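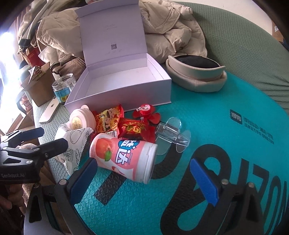

Re: [bultville-allotments] Water butts and the Gendgate standpipe

Reading time: 3 minutes

I've read through the thread from last month and want to answer Abelardo's points in order, as a few of them affect anyone on the lower plots.

Abelardo Flores wrote:

> The standpipe by the Gendgate entrance is down to a dribble by six in
> the evening, which is when most of us with jobs get there. I timed
> a ten-litre can last week and gave up before it was full. Could we
> not put in one large tank at the top of the site and run a hose
> down? I have seen a 3,000 litre one advertised second-hand in
> Trasudstead. It would fill overnight when the pressure is better.
> I would also like to know why the top tap was capped off, and
> whether anybody still has the key for the stopcock.
>
> Abelardo
> Lower end, by the hedge

On the pressure first. The supply comes in under the lane from the Alvarado side and serves the upper taps before it reaches Gendgate. If two people up there have hoses running, the bottom tap gets whatever is left. The pipe is narrow and old and we are not going to get it replaced this year. What we can do is stick to the rule about cans only after five o'clock. It is in the tenancy notes, page 2, and I think a lot of the newer people have never seen it. I'll put a copy on the shed door.

On the tank. I like the idea but I have doubts about the position. A full tank of 3,000 litres weighs three tonnes before you count the tank itself, and the ground at the top is made-up soil over rubble. It would need a proper slab. The flat piece beside the old compost bays is firmer, though it is only a little higher than the lower plots, so the flow through a hose would be slow. Slow would still be better than a dribble. If Abelardo can find out the height and width of the one in Trasudstead, I'll go up with a tape and some pegs and see whether it fits without blocking the barrow path.

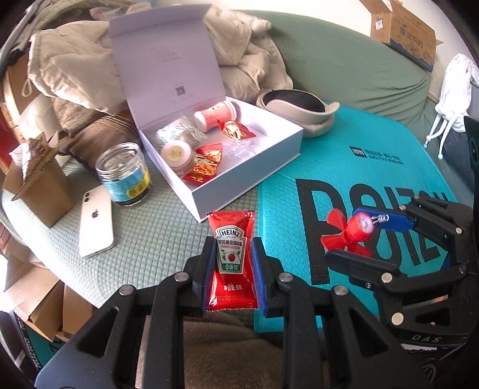

It would also need a lid that locks down. We have children on site most evenings in July, and an open tank that size is not something I would agree to. A dark-coloured tank is better than a clear one if there's a choice, as the clear ones go green inside within a few weeks and the algae blocks the outlet.

The top tap was capped after the hard winter when the riser split below ground. It lost a lot of water before anyone noticed, and we had a large bill. It could be brought back into use, but someone would have to dig down to the joint, and lagging it properly this time would be part of the job.

I have the stopcock key. It hangs on the nail inside my shed door, plot 3, and the shed is not locked. Please turn the stopcock gently – it is stiff for the first half turn and then goes easily, and the last person to force it bent the bar. Put the key back afterwards.

In the meantime, butts. Anyone with a shed or greenhouse roof can collect a fair amount, even from a small one. You need a length of gutter, a downpipe and something to raise the butt high enough to get a can under the tap. Two courses of concrete blocks will do it. Rinse the butt out once a year in early spring and keep a bit of mesh over the inlet or it will fill with leaves. I'd use the water on the soil and keep it off salad leaves you mean to eat raw.

Mulching helps more than people think. My beans had a thick layer of grass clippings in June and I watered them half as often as the row without.

Could people reply to the list with their plot number if they would be willing to help lay a slab? A morning should be enough if the hardcore is already there.

To post, write to the list address. To leave the list, contact the list owner. Messages are copyright of their authors. Back to top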